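About Us

Welcome, and thank you for stopping by! Harries is a small furniture workshop in Drumalstead, and tables are what we make. Kitchen tables, desks, long tables for school libraries, the odd round one when somebody talks us into it. We were started by Menaka Wanigasekara and Ifor Humphreys, who met while repairing chairs for a church hall and found they could argue happily about glue for an entire afternoon. They are still at it, and the rest of us have learned to bring our coffee to the other end of the shop.

How we began

Our first home was one half of a feed store on Darneck Street, 400 square feet with a roof that let in more weather than we would have liked. Menaka had trained as a cabinetmaker and Ifor had spent years fitting out shops, so between them they had 2 good benches, plenty of clamps and very little money. The first order was a dining table for a neighbor with a large family. It came back to us last September to have a leg tightened, covered in crayon and pan marks, and we were so pleased to see it that we gave everybody the morning off to come and look.

These days we have a proper building with big north windows, and room to let a tabletop sit for a while before it goes anywhere.

The wood we like

People who visit often expect dark, glossy tables, and we do make a few of those. Our hearts are with the pale woods, though – the creams and beiges, with a little pink or tan running through if you get your face down close. We like a soft, matte surface that you want to put your hand on. Menaka chooses the tops herself, and she will stand over one for a long time deciding which way round it ought to go. Straight, close grain is restful to sit at, and when the lines loosen into a wavy patch toward one side she is delighted, and will usually call Ifor over to be delighted too.

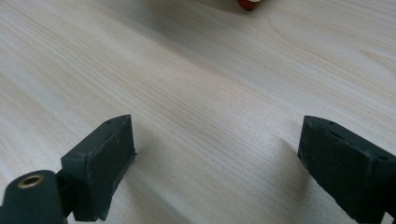
Looking after your table

A table is there to be used, so please do use it! Wipe it with a damp cloth, dry it with another, and keep hot pans on a trivet. If something goes wrong, call us before you try a remedy from the internet. Ifor is very patient on the phone and has heard every kind of nail polish story there is.

Visiting us

The shop door is open most weekday mornings, and you are welcome to wander in with your room measurements, a sketch on an envelope or just a vague idea – plenty of our favorite tables began that way. Bring the children if you like, and ask for the offcuts box, which they may rummage through and take something home from. Parking is behind the building, through the green gate.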